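Purnano Round Side Plate in Pink: Review

I bought the Purnano side plates because our old set was down to two and I wanted something for fruit and snacks that wouldn't show every scratch. They come in a box of 5 from Kindell, in pink, white or green. I picked pink. After a few months of daily use I have a decent idea of what they do well and where they fall short.

The plate is round with a slim raised rim. It sits flat, and on our white tables it doesn't rock or slide when something is set down on it. One piece of whole fruit looks a little small in the middle, so there is room for a knife and the peels too.

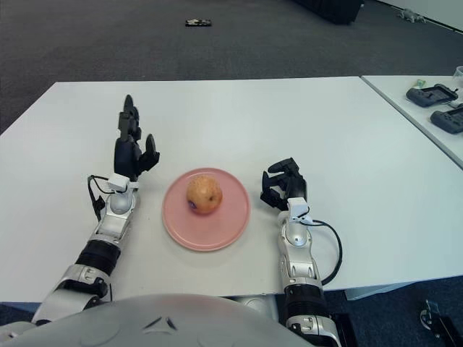
The color is a true pink, closer to chalk than to bubble gum. I was worried it would look like part of a child's tea set, but it goes fine with white furniture. Orange and yellow fruit stands out well against it. Dark berries are another story. They leave a stain if you let the juice sit overnight, and I had to scrub one plate twice with baking soda before the mark went away.

The box says dishwasher safe on the top rack. I have run ours through over 72 times and the color has not faded. The underside of one plate has a small chip from being stacked while I was in a hurry. That was my doing, but I will say the Himeck plates we had before took worse knocks without chipping.

Lifting one off a flat table is harder than it should be. The rim is low and there isn't much for your fingers to get under, so I usually slide the plate to the table edge first. Anyone with stiff hands may want a plate with a taller lip.
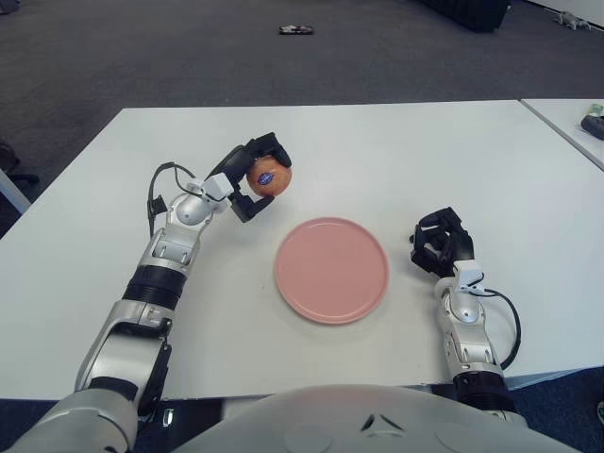
Reading time: 2 min

The surface is smooth and matte. Fingerprints don't show, and crumbs wipe off with a dry cloth. Anything oily takes dish soap and warm water. The low rim also means these are no good for cut melon or canned peaches, because the juice runs right to the edge. Use a bowl for that.

I looked at the Arumugam plates at the same time. They have a deeper rim and a glossy finish, and they take up more space in the cabinet. If you eat a lot of wet food off small plates, get those. For whole fruit, toast and sandwiches, I prefer the Purnano.

Good: flat base, even color, easy to wipe down, stacks low.
Not so good: berry stains, hard to pick up, chips if stacked carelessly.

I would buy them again in pink. The white might stain worse, and I haven't tried the green.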